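El hostal de Magesa

3 de noviembre de 2018
Por la redacción

El hostal de Magesa tenía siete habitaciones y un comedor orientado al valle. La dueña lo había heredado de una tía y lo abría de abril a mediados de noviembre, hasta que cerraban el puerto. El último huésped de aquel año llegó andando desde Pralalthorpe con una mochila pequeña y las botas llenas de barro.

Pidió una habitación para dos noches. Ella le dio la 2, que era la única con la estufa encendida, y le explicó el horario de la cena. Él preguntó si todavía se podía subir a Satunov.

– Hasta la ermita, sí. Más arriba depende del viento.

– Estuve aquí hace años – dijo él –. Entonces había un perro.

Ella no recordaba ningún perro. Le dijo que sería en tiempos de su tía y bajó a la cocina a pelar patatas.

Cenó solo, junto a la ventana. Había sopa de puerros, trucha y un queso de Skinata que la dueña compraba entero en primavera y guardaba en la bodega. El hombre comió despacio y repitió queso. Después pidió el libro de huéspedes, uno de tapas verdes que estaba en la entrada, debajo del teléfono.

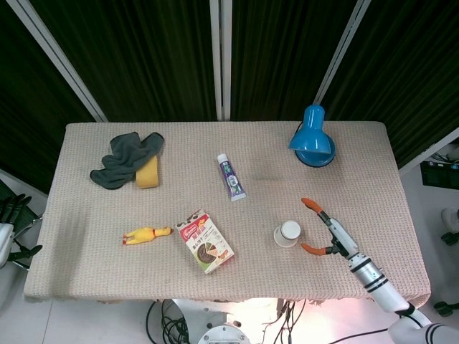
Lo estuvo hojeando hasta que ella terminó de recoger. Las páginas más viejas se habían soltado y alguien las había vuelto a meter sin orden. En la 106 encontró lo que buscaba, una firma de mujer y dos líneas sobre la lluvia y las tortas de manteca del desayuno. Debajo, con otra letra, ponía solamente: «Volveremos».

– ¿Es suya? – preguntó la dueña.

– La de abajo.

Ella esperó por si quería contar algo más. Él cerró el libro y preguntó si seguían haciendo las tortas. Hacía mucho que no, el horno de leña se había hundido un invierno y el nuevo era eléctrico. Aun así, cuando él subió a acostarse, buscó el cuaderno de la tía en el cajón de los manteles. La receta llevaba anís y más manteca de la que le quedaba. Puso mantequilla en lo que faltaba.

A la mañana siguiente el valle estaba cubierto de niebla. Las tortas habían salido planas y un poco tostadas por un lado. El huésped se comió tres y envolvió otra en una servilleta para el camino. No dijo si se parecían a las de antes.

Salió hacia Satunov a las nueve. Volvió a media tarde, con frío, y se sentó al lado de la estufa sin quitarse la chaqueta.

– No he pasado de la ermita – dijo.

– Ya le avisé del viento.

– No había viento. Me senté allí y se me hizo tarde.

Pagó la cuenta esa misma noche, 131 en total con las cenas, para no entretenerse por la mañana. Cuando ella bajó a encender la cocina ya se había marchado. El libro estaba abierto en la mesa de la entrada, por la última página escrita. Había puesto la fecha y su nombre, y nada más.

La dueña lo devolvió a su sitio, debajo del teléfono, y subió a quitar las sábanas.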